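Stoltden busca ingeniero/a de software de percepción y planificación

Somos un equipo de 6 personas y desarrollamos Farnulia, el software que controla nuestros brazos robóticos en tareas de casa: ordenar, colocar, recoger. Ahora necesitamos una persona más para el módulo de agarre.

Qué vas a hacer
Mejorar la estimación de postura de objetos blandos o irregulares, como el calzado.
Mantener el planificador de trayectorias, que hoy trabaja en ciclos de 30 ms.
Revisar los registros de 300 episodios de prueba y proponer correcciones.

Qué pedimos
C++ y Python con soltura. Experiencia con ROS 2 es valorada, pero no obligatoria. El idioma de trabajo es el inglés; el español ayuda mucho en el día a día.

Una de las tareas actuales es la de los zapatos en el estante:
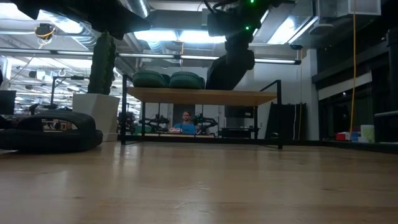
Condiciones
Jornada de 39 horas semanales, contrato indefinido, inicio en septiembre. Enviar el currículum y un enlace a código propio mediante el formulario de Stoltden.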